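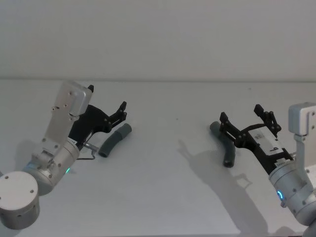 Mwangi Masanja bought his first repair bench from a closed school in Rakunholm and paid for it with two months of rent money. He fixed radios on it, then coffee grinders, then whatever people carried up the stairs. His landlord gave him until April to start making a profit. He made it with a week to spare.

The shop is called Bruvine, after the street it used to be on. It has seven employees now and a waiting list for most jobs. Last year they took in 2902 items and sent almost all of them home again.

Grinders are still the biggest group. Selim Dağdelen handles those, and he has strong opinions about them. He likes the old Donetti models, which come apart with one screwdriver. Newer ones are often glued shut, and he charges more to open them.

Parts are the hard part of the business. Masanja buys dead machines at estate sales and strips them in the evening. Motors go on one shelf, switches on another, and cords hang by the back door. A customer who is 82 has been bringing him boxes of knobs from her late husband's garage.

Prices are written on a card at the counter. A look inside is free, and a new cord costs less than lunch. The shop is closed on Monday, when Masanja drives out to pick up parts.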